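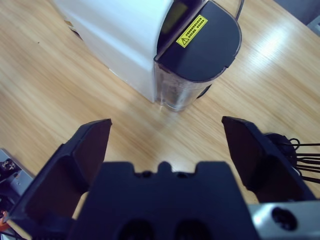
The default state of the gripper is open. I want you to hold on to that sentence, in a way the gripper did not.

Long-time readers (hi Mum) will know I've spent most of the summer trying to teach a robot arm to do one small domestic job: take a cup off a tray, put it near a machine, wait, put it back on the tray. A bored teenager could learn it in a minute and refuse to do it in two. The arm has been at it since December, and until last Thursday I'd have told you it was going well. I did tell people that. I told quite a lot of people that at a barbecue.

On Thursday the arm picked up a cup with a drink in it, carried it very nicely to a spot above the power board, and opened its fingers.

I've had worse days at work, but not many where I was standing that close to the wall socket in socks.

What happened, in the order I understood it

First, the noise. A plastic cup doesn't make much of one. It sort of clonks. Then there was a fizz from under the table, then a click from the switchboard in the hallway, and then half of our end of the building in Miltimham went quiet, including the fridge and whatever Abenezer was listening to.

The safety switch did precisely what safety switches are for. I'd like that on the record before the rest of this, as it's the only component that comes out of the story with its reputation improved.

Abenezer Sisay shares the workshop with me and has a proper background in industrial machinery, where the robots weigh more than a ute and people take dropping things seriously. He came around the corner, looked at the table, looked at my feet, and asked where my shoes were. No comment on the robot at all. I put my shoes on. We went and got a mop, a wooden-handled one, after he'd switched the circuit off at the board and checked it and then checked it again while I stood there offering theories.

My theories, for the record, were: slippery cup, weak grip, bad luck. All three were wrong, and the third isn't a theory.

The slippery cup theory

I was fond of this one. It had condensation in it, and friction coefficients, and it was going to be the cup's fault. I spent most of Friday on it. I dried cups. I wet cups. I put little bands of rubber round the inside faces of the fingers, then took them off again when they started to roll up like old socks. I had the arm pick up and put down the same cup all afternoon and it never slipped once, and I wrote "cannot reproduce" in my notebook, underlined it, and went home feeling somehow accused.

If a thing slips, it slides. It goes gradually and then all at once, and usually tilts on the way. Abenezer had been saying this since about ten in the morning. The cup on Thursday went straight down, flat, like it had stepped off a kerb. He said that was a release, and that I should stop fiddling with rubber and read the log.

The log is 4,000 lines long. I read the log.

The log

Our setup, such as it is: the arm has its own controller, an older Tolstead unit I bought second-hand, and it is a solid, unimaginative piece of gear. The gripper hangs off the end of the arm and talks to a separate little program called Plostent, written by me, named by me late at night, and documented by no one. Plostent sends the gripper a message that says, in effect, "still here, keep doing what you're doing." If the gripper doesn't hear from Plostent for 200 milliseconds, it decides its boss has died.

That's a watchdog timer and it's a good idea. Every machine that can pinch you ought to have one. The question is what the machine should do once it believes it's been orphaned, and there's a setting for that. The choices are hold, go limp, or return to default.

You'll remember the default.

I'd picked "return to default" in December. I can even remember picking it. My thinking was that if the program crashed while the gripper had hold of my hand, I'd want my hand back. I still think that was reasonable! I had a picture in my head of a gripper closing on a person, and I designed for that, and at no point did I picture a gripper holding a full cup over electricity.

So: on Thursday, Plostent paused. It was writing a big file to disk, the disk was nearly full, and the whole program sat there for a moment with its mouth open. The gripper waited out its 200 milliseconds, mourned briefly, and spread its fingers as wide as they'd go. And then - this is the part that made Abenezer put his sandwich down - the arm kept moving.

It kept moving for 11 seconds. The Tolstead unit had no idea anything was wrong. It talks to the gripper about as often as I talk to my cousins in Perth. It finished the carry, lowered an empty gripper to where the cup was meant to go, paused politely, lifted it again, and started back to the tray. The controller has its own supply from the other circuit, so even the safety switch going didn't stop it. It would've carried on for as long as I let it, moving nothing from one place to another with great care. I hit the stop button somewhere in the middle of that, though I'll admit I spent the first few seconds just watching.
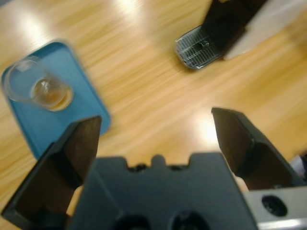 Gripper wide open and the arm on the move, with a cup on its tray at left.

What was wrong, as opposed to what broke

I've been trying to separate these, partly because Abenezer made me write it up like an adult. He has a form. The form has a box for "immediate cause" and a much larger box for "contributing factors," and I ran out of room in the second one and had to go over the page.

The immediate cause was a full disk. I had kept every recording from every run, including the early ones where the arm misses the tray entirely, because I thought they might be funny later.

The contributing factors went like this. The gripper let go when it lost its signal. The arm wasn't told the gripper had lost its signal. The arm didn't check whether it was holding anything before it went on to the next step, so it had no way of noticing it wasn't. The power board was on the floor directly beneath the path between the tray and the machine, where I'd put it because the cable reached. The cup had a real drink in it when it could have had a handful of rice. I was in socks.

You'll notice that the robot is barely on the list. It did every single thing it was told. I find that harder to forgive than if it had gone mad.

Things I've changed

The gripper now holds on loss of signal, and the arm stops dead at the same moment. I went back and forth on this one, given the hand business. What settled it was turning the grip force right down. At the setting we use for cups you can pull your fingers out yourself, and I know that because I've done it, repeatedly, with Abenezer standing over the stop button looking like a disappointed lifeguard. If we ever need to grip harder than that, the whole question gets opened again and I don't get to answer it alone.

The arm and the gripper now share a single stop. It's a wire. I had spent some time designing a clever message for it, and Abenezer asked what would happen to the clever message if the program sending it was busy writing to disk. So it's a wire.

After every pick, the program checks how far apart the fingers are. If they've closed all the way, there's no cup. If they're wide open, there's no cup either, and something strange is going on. Either way the arm stays put until a person comes over. This took me less than an hour to write and I'd been putting it off for weeks.

The power board is up on the wall. There is nothing under the path any more except floor.

Rice in the cups until further notice. You would not believe how far rice travels, by the way, but it doesn't conduct.

The disk has a warning at 80 per cent full. I've deleted the funny recordings, except one.

I haven't fixed Plostent. It still pauses now and then when it shouldn't, and I've tried a couple of things, and the pauses got shorter but they're still there. The manual for the gripper is a translation of a translation, and the only sensible advice I've found is in an old set of notes by somebody signing as Pálfi, who seems to have hit the same thing and ends a paragraph with "do not do file on same thread, I cry." I'm rewriting that bit this week. Until it's done we run it slowly and someone stands by the button for the whole session, in shoes.

I ran the fault again on Sunday, on purpose, by filling the disk up with rubbish and waiting. The program paused, the gripper held on to its cup of rice, and the arm stopped halfway across the table and stayed there. Abenezer watched it not do anything for a good long while and then went to put the kettle on, by hand.

Comments

Deb: Glad you're all right. Please buy a rubber mat. And eat something, you always sound like this when you haven't had lunch.

rivetcounter: Does the hold survive the gripper itself losing power? Ours goes limp if you pull the plug, whatever the signal-loss setting says. Worth testing before you go back to liquids.

(reply from author) Tested it this morning on your say-so. It goes limp. Rice everywhere. Thank you, I think.

Tamsin: We had the same default on a lab gripper and it let go of a beaker. Same reasoning too, everyone was worried about fingers. We ended up with a catch tray under the whole path.

Old Mate: which recording did you keep

(reply from author) The one where it misses the tray and waves.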